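Perguntas frequentes — Oficinas de cozinha Stelline

Última atualização: 2026-05-31

Inscrições e pagamento

Como faço a inscrição?
Pelo formulário do site. Depois do envio, você recebe um e-mail com os dados para pagamento. A vaga só fica reservada quando o pagamento é confirmado. Se o e-mail não chegar no mesmo dia, confira a caixa de spam antes de escrever para a secretaria.

Posso me inscrever em mais de uma oficina?
Sim. Cada oficina tem inscrição própria, mesmo quando as datas são seguidas. Quem faz o módulo básico tem prioridade no módulo de molhos e no de massas, desde que responda ao e-mail de renovação dentro do prazo.

Quais são as formas de pagamento?
Pix, boleto ou cartão. No cartão, o valor pode ser dividido em até 4 parcelas. Não recebemos em dinheiro na recepção.

E se eu precisar desistir?
Com aviso de até 3 dias antes da primeira aula, devolvemos o valor integral. Depois disso, o valor vira crédito para outra turma. O crédito não vence, mas só pode ser usado pela mesma pessoa.

Posso transferir minha vaga?
Pode, antes do início do curso. Mande o nome completo e o e-mail de quem vai no seu lugar. Depois da primeira aula não fazemos transferência.

Aulas

Preciso saber cozinhar?
Para o módulo básico, não. Começamos pelo uso da faca, pelo controle do fogo e pelo cozimento de legumes. Os módulos de molhos e de massas pedem alguma prática — quem nunca refogou uma cebola vai acompanhar com dificuldade.

Quem dá as aulas?
O módulo básico e o de molhos são do professor Fahad Mengal. As massas ficam com professores convidados, e o nome aparece na página de cada turma.

Quanto tempo dura cada encontro?
Duas horas e meia, com uma pausa curta. A lavagem da louça faz parte da aula. Pedimos que ninguém saia antes de liberar a bancada para a turma seguinte.

O que se aprende sobre milho no módulo básico?
A escolher a espiga na feira, a limpar e a cozinhar. A palha deve estar verde e justa, e o cabelo, úmido. Milho passado cozinha do mesmo jeito, mas fica farinhento. O sal entra na água só no final, ou direto na espiga já servida.

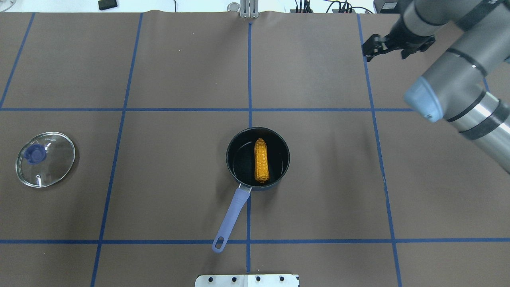 Espiga de milho em panela pequena de cabo longo.

Para debulhar, apoie a base da espiga na tábua e corte de cima para baixo, sem encostar demais no sabugo. O sabugo vai para o caldo. A apostila traz a receita do creme de milho e a do curau, e as duas podem ser feitas com os grãos congelados.

Tem opção vegetariana?
Todas as receitas do módulo básico são vegetarianas. Nos outros, avise na inscrição e separamos uma receita alternativa.

Tenho alergia alimentar. Posso participar?
Depende do caso. A cozinha é compartilhada e usamos trigo, leite, ovo e castanhas durante o ano inteiro. Não temos como garantir ausência de traços. Escreva antes de pagar.

Material

O que devo levar?
Avental, pano de prato e um pote com tampa para as sobras. Facas e panelas são nossas. Quem preferir pode trazer a própria faca, com protetor de lâmina.

Que roupa usar?
Calçado fechado é obrigatório. Cabelo comprido deve estar preso. Anéis e pulseiras ficam no armário.

A apostila está incluída?
Sim, em PDF, enviada depois da primeira aula. A versão impressa é vendida à parte na recepção, enquanto houver exemplares.

Faltas e reposição

Perdi uma aula. E agora?
Cada aluno tem direito a 2 reposições por módulo, em turmas com lugar disponível. A reposição deve ser marcada por e-mail e não pode ser remarcada.

Há aulas em julho?
Só as turmas intensivas. As regulares param durante o mês e retomam na mesma sequência em que estavam.

Emitem certificado?
Emitimos declaração de participação para quem frequentar mais de três quartos das aulas. Ela não tem valor de curso profissionalizante.

Crianças podem participar?
Nas turmas regulares, a idade mínima é de 16 anos. As oficinas para famílias são anunciadas separadamente — nelas, cada criança vem com um adulto responsável.

Minha dúvida não está na lista. Com quem falo?
Use o formulário de contato e informe o nome da turma no assunto. A secretaria responde em dias úteis.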